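The Open Day at Seltwood

Elsie Tomoana had told her granddaughter they would be there by ten, and at a quarter to eleven she was still driving in circles behind the old Ruddock mill, looking for a door with a balloon on it. There was supposed to be a balloon. Kirsty had said so on the phone, twice, and had also said to wear flat shoes, to bring a sweater (it was February, and the heat at Seltwood had its moods), and please, please not to bring food.

Elsie had brought a pan of date bars. It was riding on the passenger seat with the belt across it.

When she did find the door, the balloon had slid down behind the handle and Kirsty was standing next to it, waving with both arms the way she had waved from every school bus she ever rode.

"You made it!" she said, and then, seeing the pan, "Oh, Nana."

"It's only a small one," said Elsie, who owned a bigger one and felt this ought to count.

Inside there were more people than she had pictured, families mostly, and a man in a Pellus sweatshirt explaining something about motors to a boy who wanted to know whether the robot could swear. Kirsty steered her past all of them, down a long hall and into the back room, talking the whole way. They had been at it for 14 months now, she said, and the machine had practiced picking things up 2968 times, and Elsie said that was a good deal more than Kirsty ever had, to judge by her bedroom floor.

"Stand here by me," Kirsty said. "You can watch what it sees on the big screen. It's about to start on the white case." 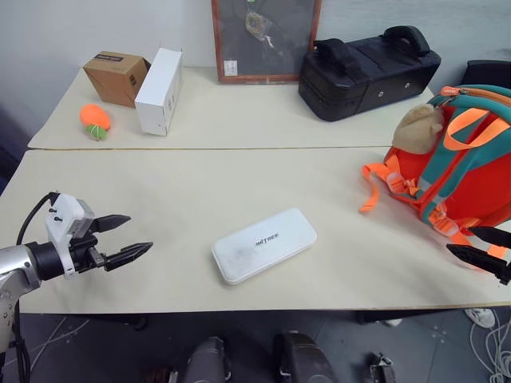
The view on the big screen at Seltwood, with both grippers open and the white case on the front table.

Elsie put on her glasses. She had expected something grander, to tell the truth, something with a control panel and a row of lights, and what she got was a couple of tables and a child's backpack and an orange plush toy lying beside a cardboard box. She found she liked it better. It looked like her own dining table the week before a family trip, when everybody sets down one thing and walks away from it.

"What's it waiting for?" she whispered.

"It's thinking," said Kirsty. "Well, Rellero is thinking, that's the program. It's deciding how to take hold."

"Your grandfather used to do that with the turkey."

Kirsty laughed, but she kept her eyes on the screen, and Elsie noticed that she was holding the cuff of her sleeve in her fist. She had done that at six, at the piano recital, and again at her driving test. So Elsie stopped making jokes and watched too, and after a while she caught herself leaning a little to the left, as if that would help.

The fingers closed. They slipped on the rounded corner, opened, and came back lower down. A little girl near the wall said, "Other side!" in a very firm voice, and her father shushed her.

On the third try the case came up. It didn't come up far, and it wobbled, but it was off the table, and the whole room let out its breath and clapped. Kirsty let go of her sleeve.

"Almost 100 people through since nine," she said, wiping her eyes and pretending it was her bangs, "and that's the first time it's done it with somebody of mine watching."

"Then I'll come on Friday, too," said Elsie. "Now where can I put down these date bars?"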